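Ticket: Grovus label printer skips every other label
Opened by: Inna Hnatiuk
Status: open

Hi all! So the printer in our packing corner started skipping labels on 2nd June, right after I put in a new roll (Clalar brand, 3,000 labels, same as we've bought since March). It prints one, feeds a blank, prints one, feeds a blank. I've turned it off and on, cleaned the head twice and reinstalled the driver - no change at all.

Calibration doesn't help either. I hold the feed button until it blinks, it spits out up to three blanks, then the light goes red and I get error 23. For now I'm writing the urgent ones by hand with a black marker, and my handwriting is not great!
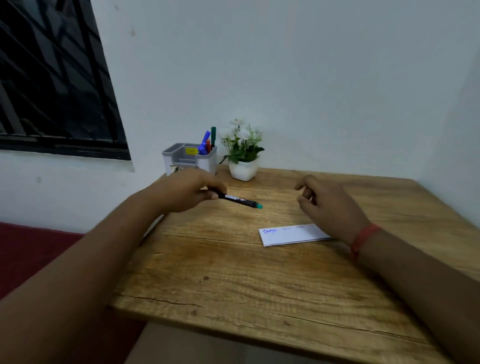

Hugo Alcaraz replied that error 23 is the gap sensor, and asked if the media type had flipped back to "continuous" when I reinstalled the driver. He also wanted me to slide the sensor to the middle of the roll.

Okay, it HAD flipped back. I set it to "gap", moved the sensor over and calibrated again. Error's gone, and I got a good run of address labels with no blanks (yay). The small return labels still skip though - same settings, other roll. Should those have their own profile?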